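List: Clunivby Glass and Table
Subject: Re: cup racks for embossed tumblers
From: Teodor Pop
Date: August 2018

Edeltraud Gasser wrote:

> Does anyone on the list dry heavy pressed tumblers on one of those
> metal trees with the looped arms? I have a set of the ribbed kind with
> the round medallions, and I am tired of laying them out on a dish towel.
> My worries are (1) the glasses knocking together, (2) water sitting in
> the pattern, and (3) the whole thing tipping over when only one side is
> loaded. The Plometti rack looks nice but I can't tell from the listing
> whether the tray comes off. Also, do you leave yours out or put it away?
> My table is glass too and I don't want it scratched.
>
> Edeltraud

Edeltraud,

I have used one for a couple of years with the same sort of glasses. Mine is a Kokier, gold wire with a dark green round tray. I haven't owned the Plometti, so I can't answer for its tray. Mine lifts off, and I would not buy one where it didn't.

We keep it on the round glass table in the living room because the kitchen counter is short. The table gets good window light, and any spots left on the glasses show up right away.
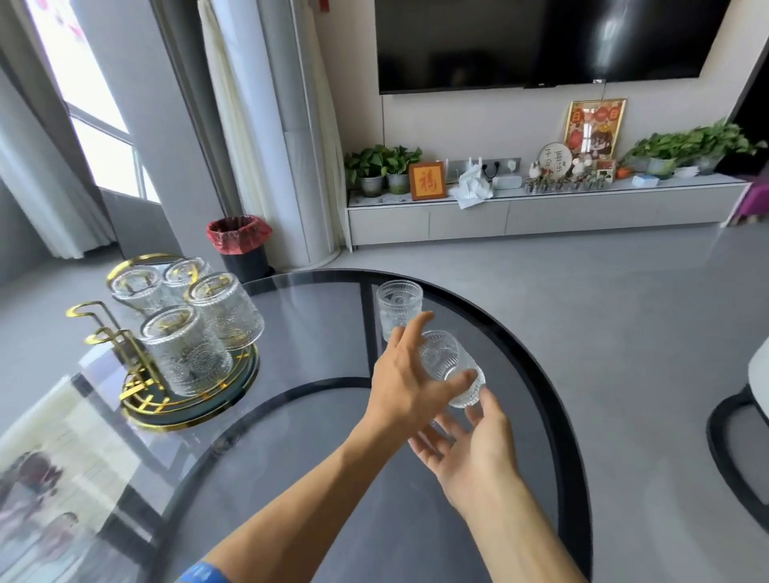 1. Knocking together

This is a matter of spacing. The arms on mine are closer than I would like for wide tumblers, so I fill the back first and then the front. If you start at the front you end up reaching over glasses to get to the back, and that is when they touch. I chipped one rim that way in April and haven't since. Hold the glass low, with a hand under it, and turn it over before you get near the rack.

2. Water in the pattern

The ribs drain by themselves. The medallions don't. Water stays along the raised edge and leaves a ring, at least with our hard water. I give each glass one wipe around the outside with a flat cotton cloth before it goes on. Terry cloth leaves lint in the grooves. The inside I leave alone.

The tray does collect water. Empty it the same day or the green finish gets a chalky line.

3. Tipping

It has never gone over on me, but it will lean if you hang everything on one side. When I take glasses off I go back and forth, left and right, and stand them on the table as I go. Leave enough room between them to get your fingers around each one. The pattern gives you a decent grip, but two of these side by side are awkward to pick up. 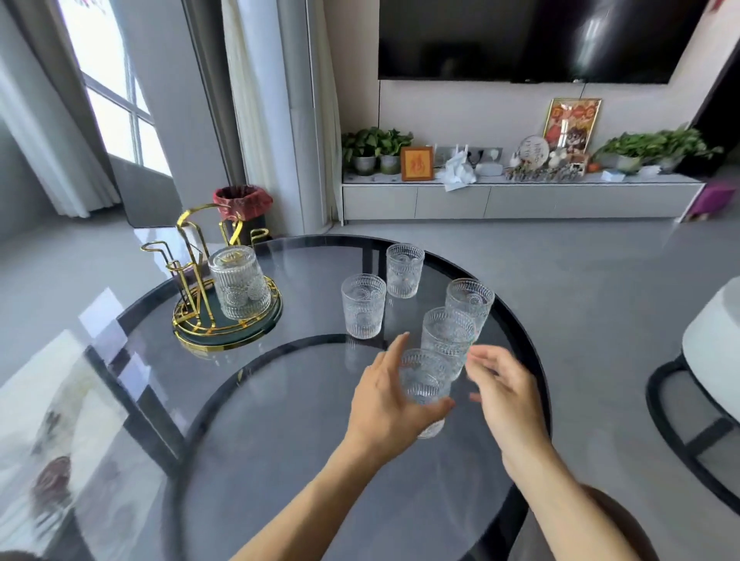 Most of the set off the rack and standing on the table, one still upside down on the tray.

4. The table

The scratches I have came from sliding the rack, not from the glasses. Now I pick it up with both hands and set it down. Four felt dots under the base would help too. I bought a packet from Adebisi and they stayed on until I washed the tray in hot water, so put them on the underside of the base and keep that part out of the sink. The glasses can go straight on the tabletop if the bottoms are clean. Grit is what does the damage, so wipe the table first.

As for leaving it out, we do. If company is coming, the glasses go in the cabinet and the rack goes on top of the refrigerator. If you have small children or a cat I would put it away every time.

If you do order the Plometti, please post the distance between the arms. I'd like a second rack with more room on it.

Teodor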